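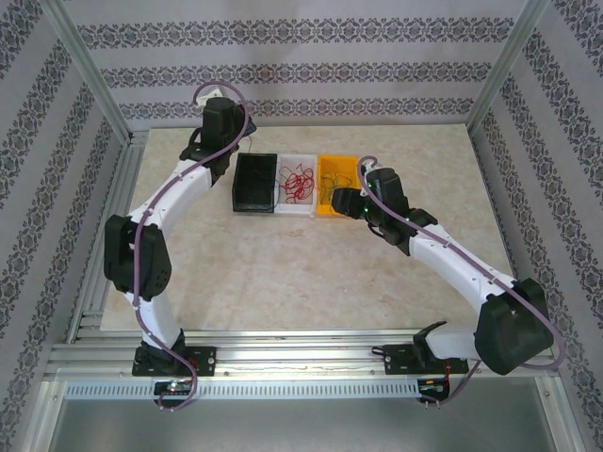
Marble-patterned tabletop with damask-style wallpaper behind

Kitchen and Household Tips for Apartment Guests
Barnine Serviced Apartments
Last updated 7/26/19

Guests staying at Barnine for more than a few nights often ask the front desk how to get the most out of a compact kitchen. The following advice has been collected from housekeeping and maintenance staff at the Curby Street and Szekeres Court buildings. It applies to all 91 apartments unless a note in the compendium in your room says otherwise.

Before your first shop

Check the cupboards before going to the supermarket. Each apartment is supplied with salt, pepper, a small bottle of cooking oil, tea, instant coffee and one roll of paper towel. Oil is replaced only between stays. Larger items such as a roasting tray, a colander or a second saucepan can be borrowed from the front desk at no charge and should be returned washed and dried.

The refrigerators at Curby Street are bar size with a small freezer box. A frozen pizza will not fit flat. Bags of frozen vegetables, sliced bread and portions of mince pressed flat in a zip bag will store well and thaw quickly. Szekeres Court apartments have full-height refrigerators, except those on the ground floor, which match Curby Street.

If you are arriving late in the evening, groceries may be delivered ahead of you. Please have the bags labelled with your surname and booking number. Chilled items will be placed in your refrigerator; everything else is left on the bench.

Cooking on two burners

Most one-bedroom apartments have a two-burner ceramic cooktop. The rear burner is the smaller of the two and suits rice, eggs and sauces. Use the front burner for pasta water, and boil the water in the kettle first.

The cooktops have a child lock, shown by a small key symbol. If the controls do not respond, hold a dry finger on the key for three seconds. This accounts for a good share of the calls maintenance receives after 6 p.m., and guests are welcome to try it before telephoning.

Turn the rangehood on before the pan heats up, and leave it running for a few minutes after the meal is served. Open a window where the weather permits. Keep the apartment door closed while cooking, including when there is smoke — opening it lets smoke into the corridor, where the detectors are connected to the building alarm.

Cast iron pans should be lifted and not dragged. Sugar and jam spills on ceramic glass should be dealt with as soon as the surface is safe to touch. A scraper is kept in the second drawer.

Combination microwave ovens

Apartments without a full oven are fitted with a Flosov combination microwave. For roasting or baking, select the convection setting and place the wire rack inside. Metal trays may be used on convection only. Remove the rack before returning to the microwave setting.

Recipes written for a full-sized oven usually need adjusting. Lower the temperature by 20 degrees and check the dish early. Trays of biscuits are best baked in small batches, with the tray turned halfway through.

To freshen the interior, microwave a bowl of water with half a sliced lemon until it steams well, leave the door shut for five minutes, then wipe with a damp cloth. Please do not use spray oven cleaner in these appliances.

Benches and tables

Use a cutting board for all food preparation. Trivets are kept beside the cooktop and should be placed under anything that has come from the cooktop or oven. Turmeric, beetroot, red wine and coffee are best wiped up straight away with warm water and a drop of dish liquid. If a mark remains, leave it and let housekeeping know. Bleach, vinegar and scouring powder can harm some of our surfaces, and finishes differ from one apartment to the next.

Water rings on timber side tables can often be lifted with a soft dry cloth and gentle rubbing along the grain. Guests are not expected to do this and will not be charged for ordinary wear.

Laundry in a small space

The washer-dryers hold 8 kg for washing but only about half of that for drying. A full wash should be split into two loads before drying, or part of it hung on the folding rack in the linen cupboard. Overloading the dryer leaves clothes damp and creased however long it runs.

Towels and sheets supplied by Barnine are washed by housekeeping and need not be included. Guests who prefer to wash their own bed linen should use the warm setting. Clean the lint filter after every drying cycle; it pulls straight out from behind the lower flap.

In February and other humid months, run the bathroom fan while the rack is in use and keep the rack a little away from the wall. Wet clothing should not be hung over heaters, lamps or sprinkler heads.

Drains, bins and odours

Cooking fat should never go down the sink. Let it cool in a mug or empty tin, scrape it into paper towel and place it in the general waste. Coffee grounds and rice also cause blockages, and a sink strainer is provided for this purpose.

If a drain smells after the apartment has been empty for some time, run the tap for a full minute. The water trap may have dried out. Should the smell continue, please call maintenance.

Food scraps go in the lidded caddy under the sink. Liners are available at the front desk. At Curby Street, the organics bin is on the lower parking level beside the bicycle racks. At Szekeres Court it is in the rear lane, and your room key opens the gate.

Before you check out

There is no need to strip the beds. We ask only that guests empty the refrigerator, start the dishwasher and take out any food waste. Unopened dry goods in date may be left in the pantry box at reception, where other guests are free to help themselves.

Check behind the bathroom door and inside the washer-dryer for belongings. Single socks, swimwear and phone chargers make up most of our lost property, which is held for 100 days.

Help during your stay

Dial 118 from the apartment telephone for maintenance at any hour. For questions about this page, or to suggest an addition, write to Amr Benjelloun, Guest Services, care of the Curby Street front desk. Printed copies in large type can be provided on request.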